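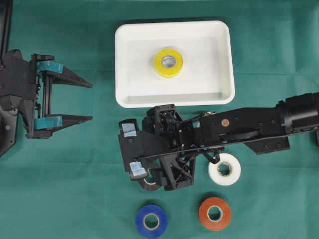
Ehsan Dogar
Garden Buyer, Jultcombe Home & Yard

Dronau Rain Barrel, 200 Liter, with Stand and Diverter

In stock
Page updated 11 February 2019

I have wanted to carry a good rain barrel for as long as I've been buying for the garden side of the shop, and I've said no to a lot of them along the way. Some were handsome and leaked at the spigot. Some were solid as a rock but so ugly that I couldn't picture anyone putting one next to a front porch they cared about. The Dronau is the one I finally took home, set under the downspout behind my own garage, and left there through two summers before I ordered any for the store. My wife planted sweet peas around the bottom of it the second year, so I suppose it has been accepted into the family.

It holds 200 liters, and if you've never collected rain before you may be surprised how fast that fills. A good steady evening of it off one side of our garage roof did the job the very first night (I went out in my slippers to look, and then again, and then once more before bed). That's plenty for my tomatoes and the pots on the back steps, with enough left over to rinse off boots and trowels. If you have a big vegetable plot you'll probably want two of them side by side, and there's a linking kit for that, which I'll come to in a minute.

The barrel itself

The body is a single molded piece with thick walls and a flat back, so it sits close against the house instead of sticking out into the path. It comes in slate gray and in a soft brown that the maker calls Acorn. I have the gray. The brown looks lovely with brick, and I've had more than one customer come in set on gray and go out with brown, so do stop by and see both if you're near enough to us.

The lid screws down and has a fine mesh screen under it that keeps out leaves and mosquitoes. You can lift the screen out and hose it off, and you'll want to do that more often in the fall. Mine gets a real mat of maple seeds in it every spring too — I scoop them out by hand and throw them on the compost.

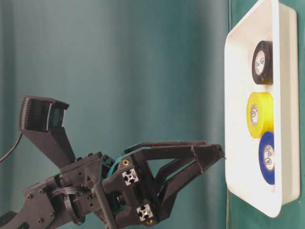
I should say something about the spigot, which was where so many of the others let me down. On the Dronau it's brass, it takes a regular garden hose, and it's set high enough that you can get a full-size watering can under it once the barrel is on its stand. There's a second outlet near the bottom with a plug in it, for draining the whole thing at the end of the season. You do need to wrap the threads with a little plumber's tape when you put the spigot in, and one roll will last you for years of odd jobs. Hand tight and then a quarter turn with a wrench is right. I went a good deal further than that on my first try and had to back it off.

The stand

The stand is 16 inches high and comes in the same box. It's heavier than it looks in the catalog, and it has to be, considering what a full barrel weighs. Please set it on something firm and level. I put down two courses of paving stones on packed gravel and spent an afternoon fussing with a level, and I've never regretted that afternoon. Bare dirt will settle on you, usually on one side.

If you already have a block base or a sturdy low wall, you can leave the stand in the box and use that. The spigot height is the only thing to check first.

The diverter

The diverter is a short section that goes into your downspout and sends water over to the barrel through a flexible hose. Once the barrel is full, the rest goes on down the spout the way it always did. It fits the usual rectangular downspout as it comes, and there's a ring in the bag for round ones. You'll need a hacksaw and a pencil, and it helps to have somebody to hold the lower piece of spout while you work. Measure from the top of the barrel with the barrel already on its stand. I know that sounds plain as day, but I've taken enough phone calls about it to think it's worth writing down.

In winter you turn the dial on the diverter to closed, drain the barrel, and leave the bottom plug out until spring. I usually do mine after the first hard frost warning. Our Casum frost covers fit over the top if you'd like to keep snow off the lid, although mine has gone without one and come through fine. 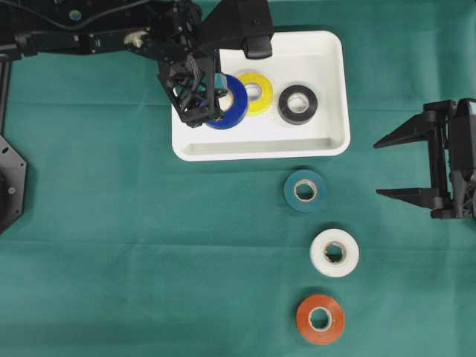

Linking two barrels

The linking kit is sold separately. It's a short hose with a fitting at each end, and it joins the barrels low down so they fill and empty together. Both barrels need to be at the same height for it to work properly. If your ground slopes, build up the low side before you do anything else. You'll drill one hole in each barrel where the molded circle is marked, and a hole saw from our Hermans set makes a nice clean edge. Take it slowly, and shake the shavings out before you put the lid back on.

Is rainwater all right for vegetables?

I get asked this a lot. I water my tomatoes and beans with it, aiming at the soil and keeping it off the leaves and fruit, and I wash everything from the garden at the kitchen tap. It isn't for drinking, for you or for the dog. If your roof is treated with moss killer or has old wood preservative on it, I'd keep the water for flowers. Some towns have their own rules about barrels as well, so give your local office a call if you aren't sure.

In the box

Barrel, 200 liter, slate gray or Acorn
Screw lid with mesh screen
Stand, 16 inches high
Brass spigot with washers
Diverter with hose and round downspout ring
Drain plug
Printed instructions

Delivery and pickup

The barrel ships in one large carton and the stand is packed inside it. Allow 4 working days for delivery. Pickup at the store is free, and we'll help you get it into the car, but do fold the seats down before you come in. It just fits in the back of my hatchback with the passenger seat pushed all the way forward.

If you're missing a part or you've lost a washer in the grass, call the garden desk and ask for me. I keep a drawer of spares.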